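README for the Gemholm bedroom set

Oct 12, 2018
By Maite Esteban

Hi, and welcome to the folder! If you've landed in here looking for kitchens, you want Botura, one folder up. Gemholm is bedrooms only, and mostly it's beds, and mostly it's what people leave on top of beds. I put it together through September with a lot of help from Parvathi Thomas, who did the second pass on the labels and caught more of my typos than I'd like to admit.

What's in it

The set has 300 pictures in the main folder and 8 more in a folder called "odds" (those are the ones Parvathi and I still argue about). Every picture has a line in beds.csv with the same number as its file name. The columns are:

- surface: what the bed is covered with, in plain words
- on_top: clothes, bedding, bags, whatever is lying there
- head_end: pillow, roll, bolster, nothing
- wall: plain, papered, tiled, not visible
- notes: me rambling

I kept the words plain on purpose. My first draft had a fancy list with 100 fabric terms in it, and when I went back I couldn't tell my own "matelassé" from my own "quilted" (and neither could Parvathi, who sews!). So now it's "ribbed," "smooth," "padded," "fuzzy" and so on. If you can't tell what a cloth is made of by looking, please don't guess. Cotton and polyester look the same to me in a picture and I bet they do to you too.

Dark things on light beds

This is my favorite corner of the set and also the one that gave me the most grief. A big piece of black cloth on a pale bed swallows everything. You lose the folds, you lose the seams, and you're left reading the outline and whatever bits of metal happen to catch the light. The bed around it is easy by comparison, especially a ribbed one, where you can follow the fine lines right along until the cloth covers them up.
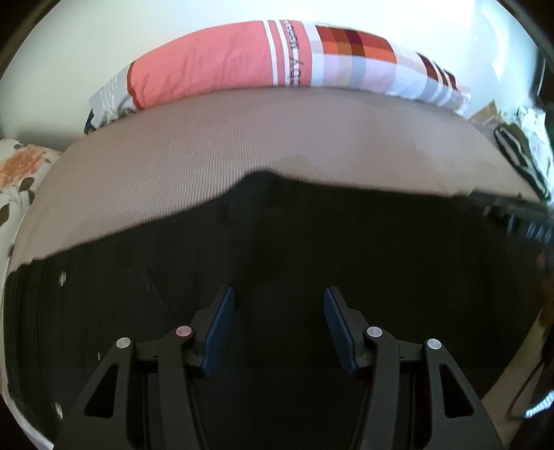
Maite Esteban

My line for that one goes: surface "ribbed, pinkish beige," on_top "black fabric, large, two small shiny fittings," head_end "long padded textile, colorful, pillow or rolled quilt," wall "plain, pale." I went back and forth on the head end and finally left both words in. That's allowed! Anywhere you see "or" in a column, it means I didn't want to pick, so please don't clean those up with a script. I also left the black thing as "fabric." It could be a garment, it could be a bag, and the column is fine without knowing.

How the labels were made

I wrote the first version by hand in a spreadsheet, one bed at a time, usually with the radio on. Parvathi then did her own version without looking at mine, and where we didn't match we talked it over. Folded versus crumpled was the big fight. We settled on "folded" only if at least one straight edge looks deliberate.

Known problems

Pinks and beiges wander. The same bedspread can be "pinkish" in one line and "cream" in another, depending on the light, so don't lean on my color words too hard. "Throw" and "blanket" are mixed up all through the on_top column. I'd love a fix for that if you have a free evening.

Coming up

Posa and Palacios are next (closets and hallways). With those two in, I'm hoping the whole collection gets to 3000 pictures. If you spot a mistake, add a line to fixes.txt with the picture number and what you think it should say, and put your initials after it so I know who to thank.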